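Wellen Fan Album, Large

Item 381
By Nudovden
In stock, ships from our Lavinitz workshop

If you have ever kept a magazine clipping of your favorite actor folded up in a kitchen drawer, or held on to a concert ticket until the ink faded so badly you could no longer tell which night it was, then I think you will understand right away why we make the Wellen. It is a big, sturdy, old-fashioned album for people who follow somebody famous and enjoy following them. Singers, comedians, soap stars, talk show hosts, the couple from that baking program everybody was so worried about last winter – whoever it is, there is room in it.

We started out making smaller autograph books, and they were nice enough, but customers kept writing to tell us the same thing. An autograph is lovely, but what about the program it came with? What about the interview from the Sunday supplement, the wedding spread, the photo from the stage door where your sister has her eyes shut? People were stuffing all of it in the back of the autograph book until the spine gave out. So we sat down and drew up something larger, and we have now sold almost 3000 of them, which still surprises me when I look at the order book.

What you get

The Wellen has 100 leaves of heavy cream paper, free of acid, so your clippings won't go brown at the edges as quickly as they do in an ordinary scrapbook. The leaves are held with screw posts, and you can take them out, shuffle them and put them back in a different order. This matters more than you might expect! Careers don't run in a straight line, and if you find a wonderful early interview three years after you filled the early pages, you will want to be able to slip it in where it belongs.

There are 13 tabbed dividers in the box. Some are printed (Films and Shows, Music, Interviews, On the Town, Weddings and Babies, Autographs, Letters) and the rest are blank for you to write on. We had a long back-and-forth in the workshop about whether to print one called Rumors, and in the end we left it blank. I keep one myself, in pencil. It is great fun to go back through the old magazines and see who was supposed to be secretly engaged to whom, and how few of them ever got as far as the church.

The cover is a padded cloth board with a window in the front for a picture of your choice. It opens from the inside, so you can change the picture when your loyalties change, or when your favorite finally shaves off that beard. Cover colors are plum, sage, navy and a warm red we call Holanda. 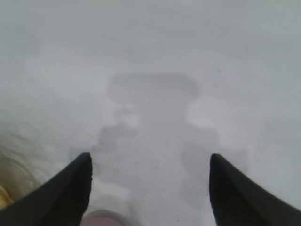
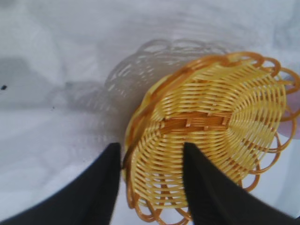 Also in the box are a sheet of clear photo corners, six sleeves for tickets and wristbands, and a little index card where you can keep track of what you are still hoping to find. I know a great many of our customers trade clippings with one another, and the index card is handy to have along at a fair or a fan meeting.

A few words about autographs

Please let a signature dry fully before you close the album on it. Felt-tip ink on a glossy photo can stay tacky for a good long while, even when it looks perfectly dry, and it will happily print itself on the opposite page. Overnight is a safe wait. If the signature is on something thick, such as a record sleeve or a menu, use one of the deeper sleeves, sold separately, and put it toward the back where the leaves lie flattest.

For printed clippings, we suggest the photo corners over glue. Glue is quick, I know, and it is tempting on a rainy afternoon with a tall stack of magazines next to you, but you won't be able to read what is on the other side of the page ever again. More than once I have found that the better story was on the back.

Do write down the name of the magazine and the month. You think you'll remember, and then one February you are sitting there with a lovely page about a couple on vacation and no idea whether it was before or after the breakup.

Sizes and refills

The Large holds a full magazine page without folding, with a comfortable margin all the way around. If your collection is mostly signatures and snapshots, you may be happier with the Wellen Small, which has fewer leaves and fits in a tote bag. Refill leaves come in packs and fit both the new albums and the older ones with the brass posts. If you add more than one pack you will also need the longer posts, so please mention it in the order notes and we will put a set in for you at no charge.

The album is heavy once it is full. Store it lying down if you can, or standing up with a firm neighbor on either side, and keep it out of the sun.

Shipping and returns

Orders placed before noon usually leave us the same afternoon. Albums travel in a stiff carton with corner guards. If yours arrives with a dent, send us a photo and we will replace it, and you are welcome to keep the dented one for your overflow. Unused albums can be returned in their carton, though we can't take back an album with a name written on the title page.

Gift wrap is available at checkout, and we can also stamp up to two lines of lettering on the spine – your own name, the name of your favorite, or both, if you feel the two look well together. Stamped albums take a little longer and can't be exchanged, so please check the spelling twice. Stage names can be tricky.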